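Ticket: Heritage weekend, reenactor sign-up form rejects units over 10 people
Product: Jostano Events, ticketing and registration
Opened: Sep 29, 2023
Priority: High
Status: Closed

Hi folks, me again! I look after the online stuff for the Skirnum Living History Weekend (battle show both afternoons, candlelight camp walk, the quilt barn, all of it) and I've got a registration problem that is making some very nice people in wool coats very cross with me.

We use the Jostano group form for reenactor units. One person signs up the whole unit, types in the names, ticks infantry, artillery or civilian, says how many tents, done. It worked fine last year. This year, any unit with more than 10 people gets all the way to the last page, hits Submit, and lands on a blank page with "Error 88" in the corner. No email, no confirmation number. Units of 10 or fewer go through like butter.

I've tried it in two browsers and on my phone, and I cleared everything I know how to clear. I also made a pretend unit of six, which worked, and then added people one at a time until it broke. It broke at person eleven, every time.

The group size limit on my settings page says 1000, so I don't think it's that. Unless the settings page is fibbing.

Update, same day, after lunch

I went back through everything I changed since last year, which I should have done before writing to you. Sorry! There are two things. We added a question about black powder (each person carrying a musket has to tick that they've done the safety check), and we moved the camp map over to the Baro add-on so units can pick their own spot in the field. Before that I was doing the camp layout by hand with a pencil, and the artillery always ended up next to the family camp, and you can imagine the emails.

So I switched off the powder question first. Same error. Switched it back on. Then I tried to switch off the Baro map and it won't let me, it says "in use by 6 registrations." Those are real units who have picked real spots and I'm not about to lose them, so I've left that alone until I hear from you.

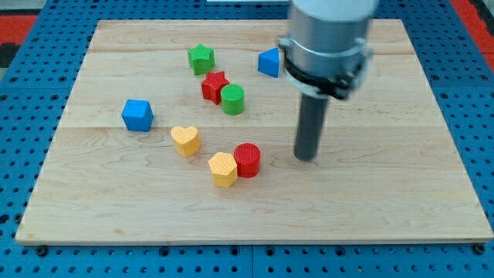
Montri Klinhom: Thanks for testing it person by person, that saved me a lot of digging. You're right to leave the map on, please don't remove it. I can see your eleven-person test in our log. The form itself accepts it and then passes it to Baro to hold a camp spot, and Baro turns it down. Every spot on your map has its own size, separate from the group limit in Jostano. Could you open the map editor, click any spot in the field, and tell me what it says under Capacity?

Oh for goodness' sake. It says 10. They all say 10! I never typed that in anywhere, I drew one box and copied it all the way across the field, so I guess that's just what a new box comes with. I honestly thought a spot was a spot.

Follow-up question before I go changing things: if I edit the capacity on a spot that one of my six units has already picked, do they get kicked out of it? And do they get an email? The Hinrichs battery has changed its mind about where to camp twice already and I'd rather not give them a reason to go for a third.

Montri Klinhom: They keep the spot as long as the new number is bigger than the old one. No email goes out unless you tick "Notify holders" at the bottom, and it's unticked to start with. Save each row of spots before you move to the next.

Update, that evening

Okay! I went row by row. The spots along the creek now hold up to 88, which is silly but I don't want to see that error again, and I left the little ones by the sutlers' tents as they were, because those are for single families anyway. Ran my pretend unit with eleven people and got a confirmation number and the email with the parking directions. Deleted the pretend unit. Checked the six real ones and they're all sitting where they were.

I've written to the captains who got stuck and asked them to try again, and the first one is already through, with his fifers.

One small request for whoever reads these: could the form say "this camp spot is too small" in place of Error 88? People thought they'd been turned away from the event. Also the blank page loses all the names they typed, and some of these captains type with one finger.

Montri Klinhom: I've passed both on to the forms team as a separate request and linked it here. Closing this one, but reply any time in the next 10 days and it will reopen.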